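Kadeo 900-Count Card Storage Box: Two Months In

I went back and forth on this one for way too long, so maybe this will save somebody else the trouble. My old shoeboxes finally gave up in September (one of them split right down the corner while I was carrying it, hockey commons all over the stairs) and I swore I'd buy something decent for the base sets. Then I did nothing until after the holidays, of course, and ended up with the Kadeo 900 because Brirnon had it on sale when I was ordering penny sleeves anyway.

It's a hard-sided box with a hinged lid, two rows and a latch at the front. Kadeo says it holds 900 cards, and that's true if they're raw. Put them in penny sleeves and you lose a good chunk of that, and toploaders only fit if you take the row divider out. I wish they'd say so on the listing! I had a whole plan for my rookies that went out the window the first night.

For plain base cards, though, I really like it. The rows are just wide enough that you can get a fingertip in on either side, so you're not pinching corners to pull a card out. My complete 1990s sets went in by number and they've stayed standing up straight, even the half-full row, thanks to a little sliding block that holds everything upright. The block is my favorite part of the whole thing. It was stiff at first and now it moves fine.

The latch I'm less sure about. It closes with a nice click, but you have to press down on the lid while you do it or it pops back open. I've gotten used to it. I wouldn't pick the box up by the lid, put it that way.

You also get 2 sheets of sticky labels for the front and a pack of tabbed dividers. The labels are great and peel off clean. The dividers are flimsy – I bent three of them getting them in – so I swapped in the Lukumay ones I already had, which are taller and stick up enough to read the team names without tilting your head. If you collect by team you'll want to do the same.
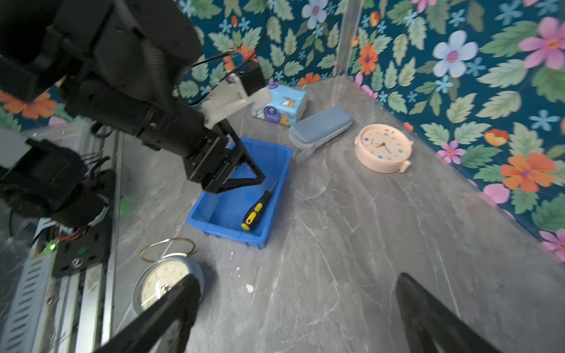
Now the obvious comparison is the Fostska box, since everybody at my card shop seems to own one. I borrowed one for a weekend. It's heavier, the lid fits better, and it stacks like a dream, but the rows are tight and I dinged a corner on a card I cared about (nothing valuable, a backup goalie, but I've had it since I was a kid). It also costs quite a bit more. For stuff that's going on a shelf and staying there, Fostska is probably the nicer box. For a set you're still building and flipping through every night, I'd take the Kadeo.

I paid 30 dollars on sale and I'd pay it again. Full price, I'd think a little harder. I've ordered a second one for football, and I'm hoping the latch on that one behaves better.

Four stars out of five. It loses one for the latch and those sad dividers.

Update, 23rd March: second box is in and the latch is exactly the same, so I guess that's how they're made. Sliding block was smooth right away on this one.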